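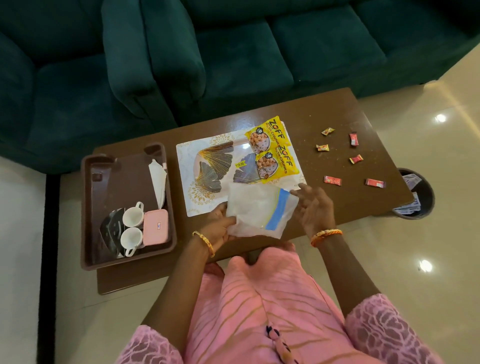
Hi all,

Feng-yi Lam wrote:
> Does anyone still have the Korklow hem pattern? I have 17 curtains
> to shorten before the end of September and I'm losing heart.

Oh, Feng-yi, I do feel for you! I kept both sheets, and you're welcome to them. Do hang the curtains for two nights first, my dear, as cotton drops.

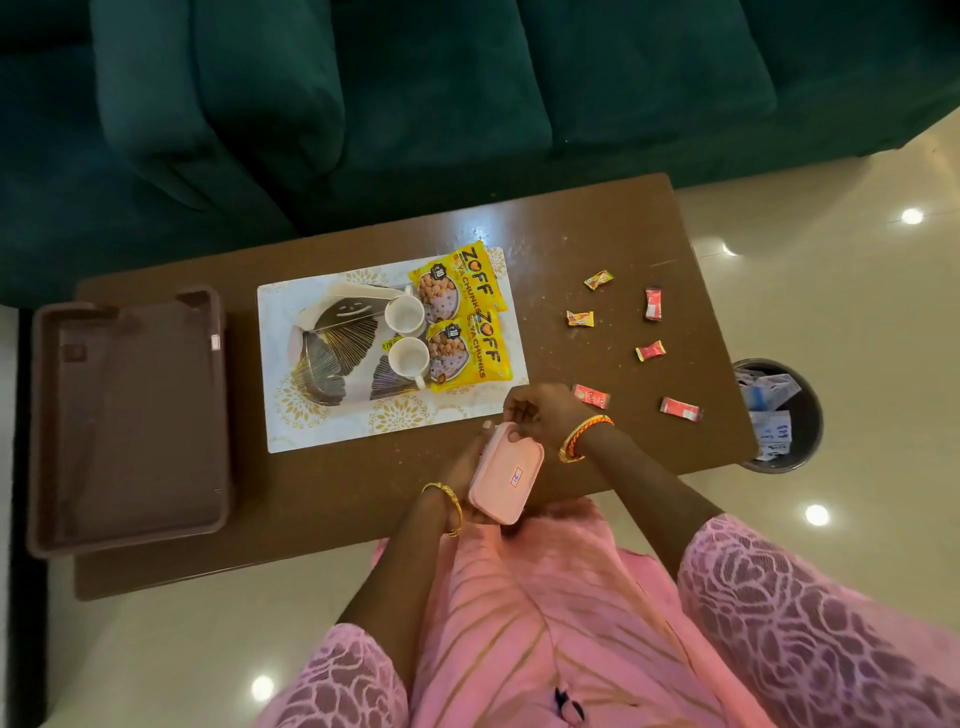
Sofa and coffee table, with the brown tray.

I'd use the Didenko thread, which runs 475 yards to the spool and hardly ever snaps on me.
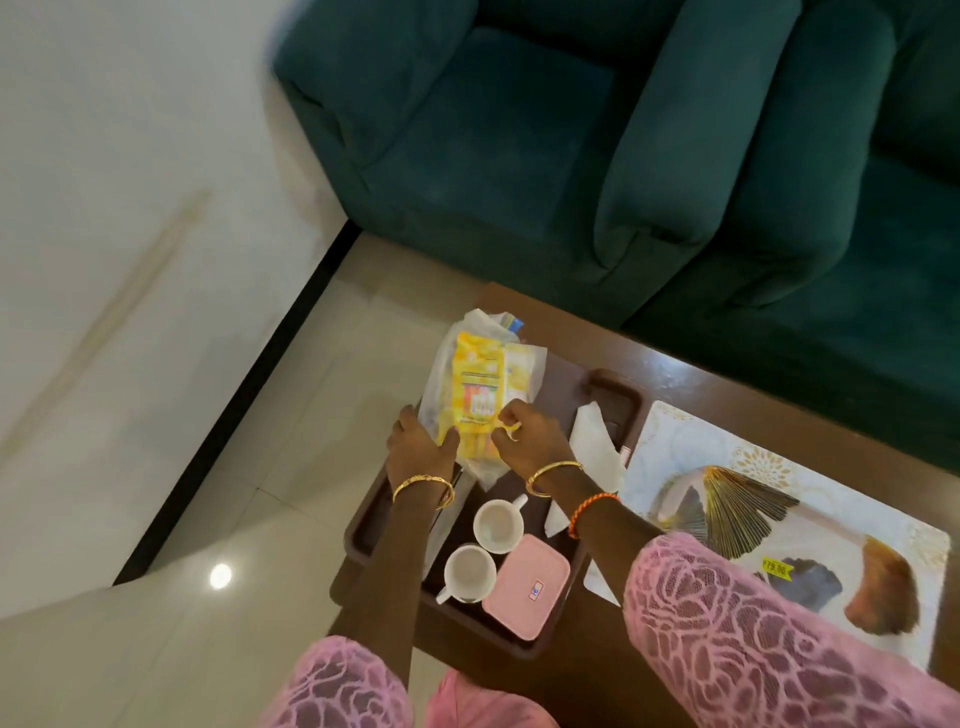
Yellow packet in its bag, on the tray.

Write me off-list with your address and I'll get them in the mail.

Hugs to everyone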